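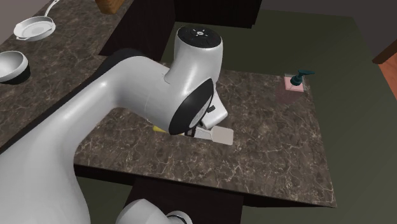
Coalition talks in Kerekes: speaker notes

Martti Seppälä, 21 July 2022

Start with thanks to the hosts. Say the talk runs to three parts and that questions are welcome after the second.

Part one. Where things stand

The regional assembly has been without a government since February. The outgoing cabinet stays on as caretaker. It can pay salaries and keep the hospitals open, but it can't pass a budget or fill senior posts. Say this slowly. People abroad often think caretaker means nothing is being decided.

A great deal is being decided. The interior department has signed 823 temporary appointments in that time. Temporary means renewable, and most have been renewed already. Opposition members say the lists were drawn up in party offices. The department says the posts were vacant and had to be filled. I have seen the lists and can say only that the same districts come up again and again.

Mention Drurnden by name. Its district council had a new chief clerk put in over its objection, and the council has gone to court. No ruling yet.

Part two. Why the talks keep stopping

There have been 7 rounds. Go through them quickly, don't read out every date.

The first two rounds were about the agenda. The next ended with a signed paper, the Grornent paper, after the town where it was agreed. Both blocs promised to freeze appointments and to leave the police budget alone until a cabinet was formed. Read out the freeze clause if there is time. It is one sentence long and has no end date and no penalty.

The freeze held for 15 days. Each bloc blames the other for breaking it. The northern bloc points to the posts at the port authority. The ruling bloc says those had been approved before the paper was signed and were only published afterwards. The publication dates are public, the approval dates are not.

Since then every round has opened with the same argument: is the Grornent paper still in force? The northern members won't discuss ministries until they get an answer. The ruling bloc says ministries should come first. (Pause here and take questions.)

If asked about outside mediation: the Sketov group offered to host and the offer was turned down by both sides. Don't speculate on why.

Part three. What could happen next

A small cabinet with a short term, agreed only to pass the budget. Several members on both sides have told me they could live with it. They will not say so in public yet.

A fresh election. The law allows it, but the voter roll has not been updated and the electoral office is itself run by a temporary appointee. Expect a dispute over that before any vote is called.

More of the same. I think this is the likeliest until the autumn, when the money for local councils runs out.

Skip the slide on turnout if running late. Leave the contact slide up during the last questions.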